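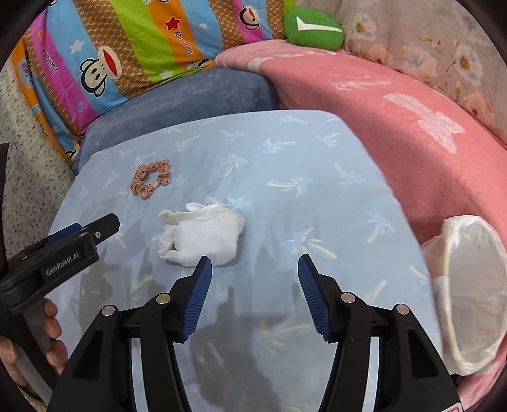 Left jaw lagging on handheld gripper, pads or pivots?

hhuerta
Posted October 18, 2026
I look after four handheld grippers at our Brumport site. All four go out to people's homes for soft goods work: cloths, hair ties, blankets, that kind of thing. Unit 3 has a problem. When I squeeze the handle the right jaw moves right away and the left one waits, then catches up. It closes fine on a box. On a thin cloth it drags the cloth sideways before it pinches.

Cycle counter says 2,883 since the last time the jaws were off. Pads are the blue ridged ones, same set since July. I cleaned them with a damp rag and it made no difference.

Before I take it apart, is this pads or pivots?

stornico_bench
Pivots. A worn pad slips, it doesn't make one side late. Take the load off, hold the right jaw still with your fingers and wiggle the left one. If it moves before the handle does, you have play in the linkage.

Check the round fasteners on top of the arms while you're there. There are two per side on that pattern. If the back one on the left has loosened you'll get exactly what you describe.

Gallegos
I'd look at the pads first. Couches are the worst place for these things. Fleece sheds, plush sheds, and it all ends up packed in the ridges. We had one that pulled everything to the left and it was lint in one pad and a clean pad on the other side. One grips, one slides, so the cloth travels.

stornico_bench
That explains the cloth traveling. It doesn't explain the jaw waiting when there's nothing in it. He said he squeezes and the left one is late.

Gallegos
He didn't say it was late with nothing in it. He said late, then he talked about a box and a cloth.

hhuerta
Fair point, I wasn't clear. I just tried it empty. Still late, but less than with a cloth.

I did the wiggle test. Left jaw has a little play, right jaw has none.

enava
Then it could be both. Eliseo Nava here, I do the same job in Hostau. This is the order I go in:

Take the pads off first and set them aside, left and right marked. You don't want them on while you have oil out.
Open the jaws all the way and wipe the arms down.
Pick the lint out of the pivots with a wooden toothpick. Fleece fiber wraps around the pin under the head and you can't see it until you pull on it.
Snug the fasteners a little at a time. Squeeze the handle after each one.
Stop when the play is gone and the jaw still opens by itself.

If you tighten until it feels solid you've gone too far and the jaw will stick halfway. Then you'll be back here asking about that.

wren_k
What are you putting on the threads? We used the strong stuff once and had to throw the arm away.

enava
The weak kind, one small drop, on the threads only. Let it sit overnight. Keep it off the linkage.

stornico_bench
I don't use any. I put a paint mark across the head and onto the arm and look at it every morning. If the line is broken the screw has moved. Takes no time and you never fight a stuck screw.

enava
Works if somebody looks every morning. Mine go out the door with whoever has the shift.

stornico_bench
Then put it on the checkout sheet.

hhuerta
Did it last night. Back fastener on the left was loose, and there was a ring of pink fuzz wound under the front one. I cleaned out both sides and snugged the left until the play was gone. Used the thread stuff and the paint mark, so you can both be happy.

Put the old pads back on and ran 30 closes on a folded dish towel. Both jaws start together now. It still pulls a bit to one side at the very end.

Gallegos
That's your pads.

hhuerta
Yes, I figured you'd say that. Swapped left for right and the pull changed sides, so you were right about that part. New set is going on tomorrow.

wren_k
Did you recheck the zero after? If you tighten the linkage the closed position shifts a little. Ours read slightly open when the pads were touching.

hhuerta
I had not. Just did, and it was off. Closed it on nothing, reset, opened it wide, reset. Reads right at both ends now. Need to do it again once the new pads are on.

While it was on the bench I also checked the handle mount. The silver screw near the front was fine.

Gallegos
What's your interval going to be? We pull ours at 3,574, which is a silly number, but that's where the first one failed and it stuck.

enava
Too long for couch work in my opinion. Counter doesn't know if it was picking up blocks or blankets. I do lint after every home and fasteners every two weeks.

hhuerta
Going with lint after every home. For the fasteners I'll follow the paint marks on unit 3 for a while and see how often they move. Units 1, 2 and 4 get the wiggle test tomorrow. I'll post if any of them are loose.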